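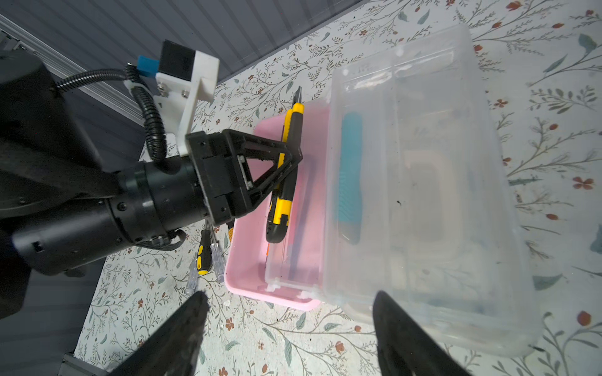

Black gripper holding a yellow and black utility knife over a pink tray.

Povetti – guardianship petition forms, cleaned text

12 comments Share 40

README, last touched 12th September

What you get: 2,409 plain text records from adult guardianship and minor name change petitions, Zusgate county court. One record per filing. Names, street addresses and birth dates swapped out for tags before anything left the clerk's office.

Not in here: adoption files, sealed matters, anything with a medical report attached. Don't ask, we can't send them.

Columns
filing_id – our number, not the court's
form_type – G (guardianship) or N (name change)
body – the typed text, line breaks kept
outcome – granted, denied, withdrawn, blank

Blank outcome means blank on the docket sheet. Does not mean pending. 983 rows are like this, mostly N.

Known problems
Handwritten answers were retyped by Halima Etim and Murali Pinto, so spelling is a mix of theirs and the petitioner's. Left as is.
The January batch used the old form, question order is diffrent. Filter on form_version if it matters to you.
2 filings show up twice under separate ids. Will fix next release.
Tag [RELATIVE] covers aunts, cousins, step parents, all of it. Too broad, we know.

Use
Fine for reserch and for legal aid offices testing intake forms. Not legal advice. Don't use it to guess how a judge will rule on a real petition – outcomes here come from one county and one form set. Don't try to work out who anybody is.

Loading: UTF-8, tab separated, header row on. Excel mangles the body column, open it in something else.

Retagging script is in the Ogbonna folder, needs the tag list sitting next to it. Corrections go to Murali, filing_id in the subject line.

3 shares Comments (12)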